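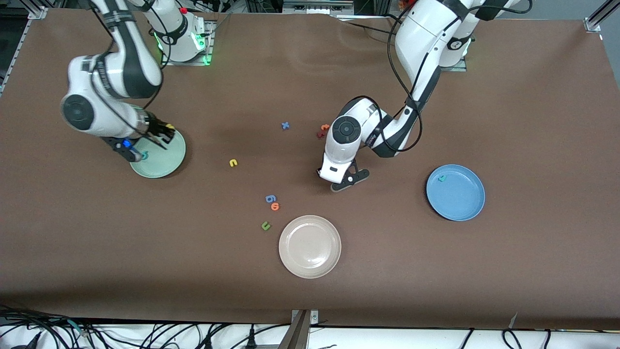
Foam letters and numbers out on the table, with the three plates.

December
By Marlene Vasconcelos

Spelling club is moving. From January we're in the upstairs room at the Cordeiro building, same time, 4:15 to 5:30. Side door only, the front one is locked after four. Buzz and wait, it can take a minute for someone to come down.

We had 18 kids signed up for fall and the room downstairs was just too tight. Upstairs has the bigger tables and a sink. No carpet though, so send socks if yours likes to take shoes off (you know who you are).

Spring fee is $15 for the whole term, second child free. Cash or check to me or Gilmar Pimentel. Please put the childs name on the envelope, I had two blank ones in September and still don't know who one of them is from.

Word lists. New ones go home the first week back. Five words a night is plenty. If it's turning into a fight, stop and read a book together instead. The younger group is staying on short vowels til February, then blends. Older group starts silent letters, knife, comb, wrist and so on. They'll complain.

Book swap did great, 139 books in and nearly all of them went out again. Leftovers are in a box by the coats, help yourself. Mostly chapter books, a few in Portuguese.

Still need: index cards, dry erase markers that work, and 2 grown-ups for the January pickup line. Gilmar has the sign up sheet. Also a gray mitten, left hand, has been on the hook since before Thanksgiving.

No club over the break. Snacks list for spring comes out with the next newsletter, no nuts agian please.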